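Put the hand grippers on the maintenance sheet

Every shop that runs a robot arm has a maintenance sheet for it. The arm gets greased and the bolts get checked, and someone signs. Very few shops have a sheet for the hand-held grippers people use to record the work the arm is later supposed to copy. I think that is a mistake, and I think it costs more than a missed grease interval does.

I look after the folding cell at Brunden, in the old dye building at Ludside. The cell folds outerwear. Before it folds anything new, people do the job by hand with a pair of grippers, at a bed or a table, and the recordings go to the training group. A puffer jacket is the hardest thing on our list. The shell slides, the filling pushes back, and the only good places to hold it are along the seams and the hem.

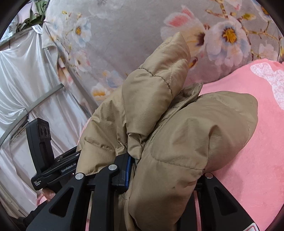

Eifion Pugh

The usual view is that these tools need no setup worth the name. There is no payload table and no safety fence. You pick them up, squeeze and go. If a finger feels wrong, the person holding it adjusts without thinking about it, the jacket still gets folded, and the recording still counts as a good one.

That last part is what bothers me. A person will cover for a bad tool all day. If the left finger closes a little ahead of the right, you turn your wrist. If a pad has gone slick, you squeeze harder and take a deeper bite of cloth. All of that goes into the recording as though it were the way to fold a jacket. The arm can't feel what you were making up for. It learns the turned wrist and the deep bite, and then we stand at the cell wondering why it grabs both layers at the hem.

We had a case of this in September. One batch came to 549 folds, and the arm trained on it kept pulling the front panel up with the back one. The training group spent most of a week on their side of it. Shafiq Kanagaratnam, who works the bench next to mine, finally asked to see the grippers. One finger had a loose screw, and the pad on that finger had worn to a slope at the tip. Tightening the screw and fitting a new pad took less time than his coffee break. The folds had to be done over.

Since then I've kept a sheet for the hand tools, and I'd argue that any shop doing this work should. Ours is short.

Screws first, each one by hand with the small driver, before the first fold of the day. Plastic bodies creep under a screw head, and a screw that was tight on Saturday may not be tight the next time the tool comes out.

Then the pads. Wipe them, look at them edge-on, and close the fingers on a strip of shell fabric. Pull the strip. It should drag evenly across the full width. If it swings to one side as it comes out, the pads aren't meeting square, and no amount of care during the fold will fix that.

Then the lenses, with a clean cloth kept for that and nothing else. Lint from quilted jackets and plush blankets gets on everything. 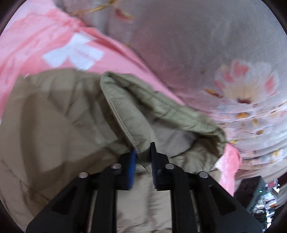

The pads are where I get the most argument. We swap ours at 600 folds whether they look worn or not. Olteanu, the outfit in Fusden that cuts them for us, would be happy for us to swap them sooner, and our own purchasing office would like them run until they fall off. I picked the number after laying old pads side by side on the bench and seeing where the tips began to round. It may be wrong for someone folding towels. A shop should pick its own number and write it down. What I object to is having no number.

There is a fair case against me. The training people say some variety in the tools is healthy, and that a policy trained only on perfect fingers will fall apart the first time the arm's own fingers wear. I accept that. But variety you know about is different from variety you don't. If you want worn pads in the data, fit worn pads and log which folds they were used for. A screw working loose over an afternoon gives you a drift with no label on it.

The other complaint is time. The whole check takes me 2 minutes a tool, and there are days when I resent even that. People who record for a living are measured on folds per shift, and a check that comes out of their count will be skipped by sensible people. So it has to be paid time, and it should be on the same clipboard as the arm, signed by whoever did it.

I would go one step further and match the two ends. When I change the pads on the arm, I now change them on the hand grippers as well, from the same bag, and run 30 folds by hand before any recording is kept. Fresh pads are grabby for the first few jackets. Shafiq thinks 30 is too many and stops at about the point where he gets bored. We haven't settled it. For now the sheet says 30, and his initials are on it too.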